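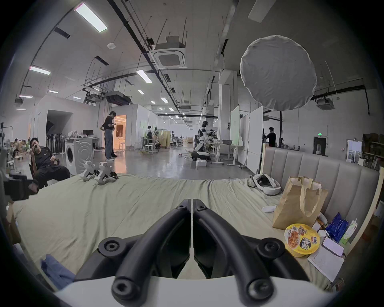

4.2 Where the folding surface ends and the storage surface begins

Most writing on household laundry treats folding as a task with a place of its own. There is a table, the clean things go on it, they are folded, and they leave. We doubt that this was ever a good account of how people fold at home. Segers argues in its planning guide that a fixed folding surface cuts the time spent per garment, but the guide gives no times, and we could not find the trial it refers to. The Sostum checklist repeats the claim almost word for word and adds nothing to it.

Our own material is modest. Diaries were kept by 17 households over 30 days in October, and 299 folding entries were complete enough to use. We asked where the folding was done, what else was on the surface, and whether anything was moved before starting. The third question was a late addition by Stevens and was answered the least carefully - several people wrote "the usual" and left it there.

What the entries do show is that a covered flat surface gets used for whatever is at hand. Beds and tables under a sheet come up again and again, and food packaging, papers and small electronics share them with clothes. People clear a patch and fold in it. They seldom clear the whole thing. Whether this slows them down is a separate matter, and we do not think the diaries can settle it.
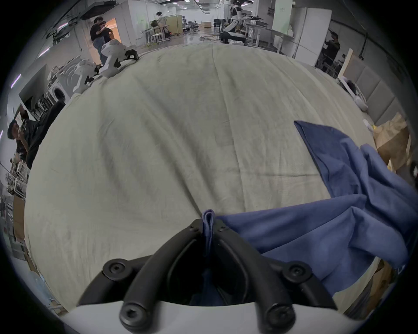 Household Practices Group, Department of Domestic Studies
Figure 6. Blue cloth on a pale gray-green sheet, pinched at one fold. The cloth lies crumpled, with one corner lifted, and its lower right portion hangs over the edge of the surface.

The overhang in Figure 6 matters for how "surface" is measured. Brollell's method takes the area of the tabletop and divides it by the area of the garment laid flat. A cloth that drapes over the side does not fit that sum at all. Michiels and De Smet proposed a correction for overhang in an earlier draft of this section, and we have dropped it. It rested on the idea that an overhanging garment is a garment in the wrong place, and the diaries give no support for that. Some people let a sleeve hang on purpose while they deal with the body of the shirt.

Soft covers raise a second problem. A sheet wrinkles and shifts with the cloth on top of it, and one diary keeper complained of folding "the shirt and the bed together."

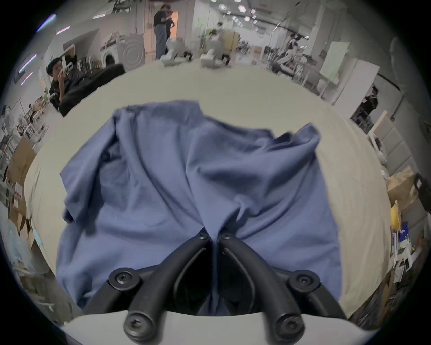 The same person went on to say that she now folds shirts on a bare tabletop and keeps the sheet for towels. Four other households reported some version of this split, though none of them kept to it for the full period. Vermeulen reads the split as evidence of a learned preference. The rest of us are less sure. A person who is asked to write down where she folds will start to notice where she folds, and may tidy up her habits for the page. Coppens found the same drift in the Zudow pilot, where entries grew neater as the weeks went on and then fell back once the diaries were collected.

We therefore make only a narrow claim. The place where folding happens is often shared, often soft, and often smaller than the furniture it sits on. Advice that starts from an empty table should say so, and should say how many homes it was tested in.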